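Wed 7 November
By Tamsin Bellamy

Print | E-mail

I finally did something about the table. We bought it when we moved in, and for years it had a cloth over it, so I forgot what the wood looked like. Last weekend I took the cloth off and decided to leave it off.

It's a pale wood with long grain that curves across the top. There's one part where the grain goes wavy, and that's the part I like best. The rest is straighter. The finish is matte, so it doesn't shine under the lamp like my mother's table did.

The first job was getting old candle wax off. I used a plastic card and went with the grain, then wiped it with a cloth wrung out in water and a drop of dish soap. After that a dry cloth. I had a can of furniture polish under the sink but left it there – it makes matte wood look patchy, and then you have to do the whole thing.

It took around 16 minutes, not counting the wax. I'd put it off since January.

The cloth has gone in the wash and will come out again when my sister's kids visit. There are four of them and they all like markers. The rest of the time we'll use coasters. I ordered a set of eight from Davar in gray felt and they should be here by Friday. The fruit bowl has moved to the counter, and the mail now goes in a drawer.

I still need to look at the chairs. Two of them wobble.
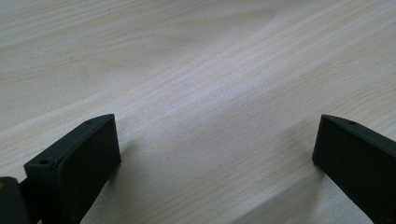
How often should you wipe down a bare wood table?

Once a day with a slightly damp cloth is enough for most homes, followed by a dry one, and sooner if something spills.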